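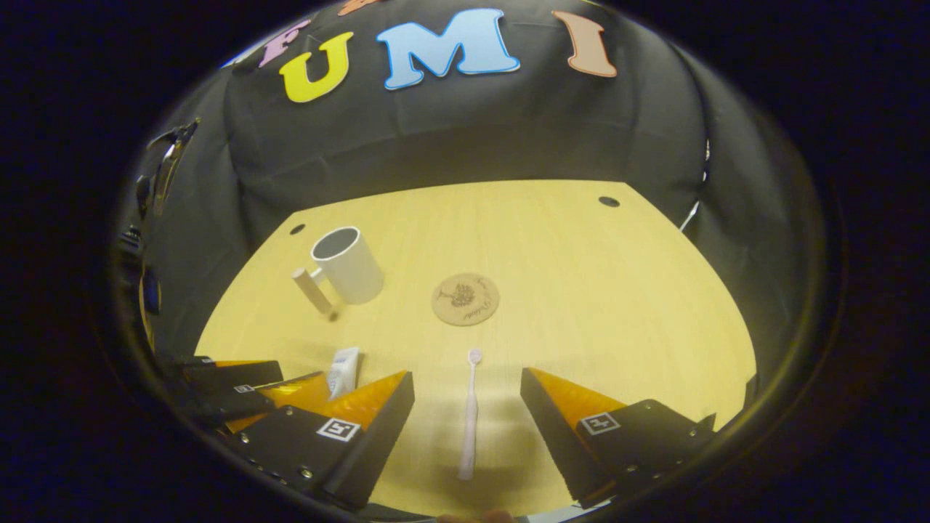 Etenesh Fikre
Our water bill doubled this spring and it took me most of a month to find out why. Writing it all down in one thread because three people on my street have asked me about theirs.

Etenesh Fikre
Background. Two adults, one and a half baths, a small house in Flindatville built before either of us was born. No pool, no sprinklers. The washing machine runs maybe three times a week.

Etenesh Fikre
The bill said we were using 296 gallons a day. The bill before that was less than half as much. I didn't notice at first because we have autopay and I only look at the email when I'm cleaning out my inbox.

Etenesh Fikre
My first guess was that we were home all day now, both of us working at the kitchen table. More flushing, more dishes, more coffee. That does add up, but it doesn't add up to double.

Etenesh Fikre
Second guess was that somebody read the meter wrong. I called the water office and got Letay Wolde, who was patient with me. She said to go read the meter myself and call back with the number.

Etenesh Fikre
I had never looked at our meter. It's in a box in the ground near the sidewalk with a metal lid. You need a big screwdriver to lift the lid, and gloves, because of spiders. Ours had plenty.

Etenesh Fikre
The meter is an Ostedix. It has a row of digits like an old car odometer, a sweep hand, and a little red triangle off to one side. I wrote down the digits and called back. They matched what the office had. So the bill was right.

Etenesh Fikre
One thing that confused me: the city bills in units of 1000 gallons but the meter shows single gallons. If you compare your meter to your bill, drop the last three digits. I spent a good half hour thinking we were being charged for somebody's lake.

Etenesh Fikre
Letay also told me what the red triangle is. It turns when even a tiny bit of water goes through. If every faucet is off and it still turns, you have a leak somewhere on your side.

Etenesh Fikre
So I went in, told my husband not to touch anything, turned off the ice maker, and went back out. The triangle was turning. Slowly, but it never stopped.

Etenesh Fikre
Then I did the overnight check. Last thing before bed I wrote down the last three digits, which were 778. No flushing, no dishwasher, no glass of water at 2 a.m. In the morning I read it again before anyone used the bathroom. It had gone up a lot.

Etenesh Fikre
I worked it out over a full day and it came to some 200 gallons. Every day, going nowhere useful. We were paying for water and also for sewer on the same water, which I think is what bothered me most.

Etenesh Fikre
Next you figure out if it's inside the house or in the pipe between the meter and the house. Find the main shutoff for the house and close it, then look at the meter. If the triangle stops, the leak is inside. If it keeps going, it's in the yard.

Etenesh Fikre
Ours was behind a shelf in the laundry room. The handle hadn't moved in years. Don't force it. I put a little penetrating oil on the stem, waited until after lunch and tried again, and it turned.

Etenesh Fikre
Triangle stopped. Inside, then. I was relieved, as a yard pipe means digging.

Etenesh Fikre
In the meantime I read every list of water saving tips I could find. Most of them are the same ten tips. Shorter showers, full loads, turn off the tap while you brush. We already did most of that and I'd suggest doing it anyway, but it won't fix a bill like ours.

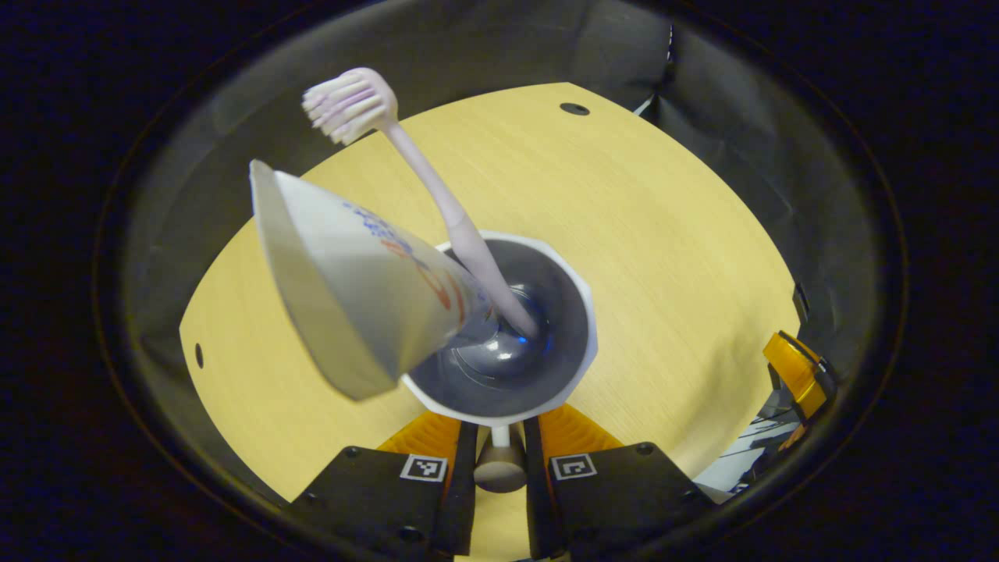

Thread last edited: Wednesday, June 24, 2020

Etenesh Fikre
To be fair to the tap tip, I tested it. I put a mixing bowl in the sink and let the water run as long as I normally brush. The bowl filled and I had to dump it more than once. It's a real amount of water. A toilet leak is just in another class.

Etenesh Fikre
Which brings me to the toilets. The dye test: take the lid off the tank, put in several drops of food coloring, put the lid back, and leave it alone for twenty minutes. If color shows up in the bowl, water is getting past the flapper.

Etenesh Fikre
I did the upstairs one first. Clean bowl. I did the downstairs one and the bowl was also clean. I was pretty annoyed.

Etenesh Fikre
Chaltu Asfaw, who lives two doors down, asked if I had looked at the overflow tube. I hadn't. It's the upright pipe in the middle of the tank. If the float is set too high, water spills into the top of that pipe and down to the bowl without ever touching the flapper.

Etenesh Fikre
The dye test can miss this. The fill water comes in up top, and in our tank most of it went right down the tube with hardly any color in it. A better test is to take off the lid and look. In the downstairs tank the water was level with the top of the tube and moving.

Etenesh Fikre
You couldn't hear it. That's the half bath next to the furnace, and we keep the door closed. I also think I had gotten used to the sound.

Etenesh Fikre
I tried turning the adjustment screw to lower the float. The level dropped for a day and crept back up. The valve itself was worn and wouldn't close all the way.

Etenesh Fikre
Bogale Hardware was doing curb pickup only, so I called in the order. The man on the phone asked for the height of the tank and whether the old valve had a float cup or a ball on an arm. Measure and look before you call. I had to call twice.

Etenesh Fikre
I bought a Dulent fill valve, the adjustable kind. The instructions are one sheet with small drawings. Shut off the water at the wall, flush, sponge out what's left, undo the hose and the nut under the tank, and lift the old one out. Put a towel down. Put two down.

Etenesh Fikre
The small shutoff at the wall dripped after I reopened it. That was past what I wanted to try, so I called Zsolt Pap, who did our water heater. He tightened the packing nut and it quit. He charged the minimum and checked my valve while he was there.

Etenesh Fikre
He did say the refill tube should be clipped to the top of the overflow pipe and not pushed down inside it. I had pushed it down inside. Fixed now.

Etenesh Fikre
That evening, with everything off, I went back out to the box. The triangle was still. I stood there for several minutes to be sure, and a man walking his dog asked me if I had lost something.

Etenesh Fikre
Some places will take part of the charge off after a leak if you send proof of the repair. Ours has a one page form. I sent the hardware store receipt and Zsolt's invoice. Letay says it gets looked at in July, after the next reading.

Etenesh Fikre
A couple of people asked about outdoor spigots. Yes, check those too, and the softener if you have one. We don't, so I can't help with softeners. Lensa Alemneh had one stuck in its rinse cycle last year and might answer if you ask her.

Etenesh Fikre
I'm writing down the meter reading on the first of each month now, on the calendar by the back door. I'll post the new bill here when it comes.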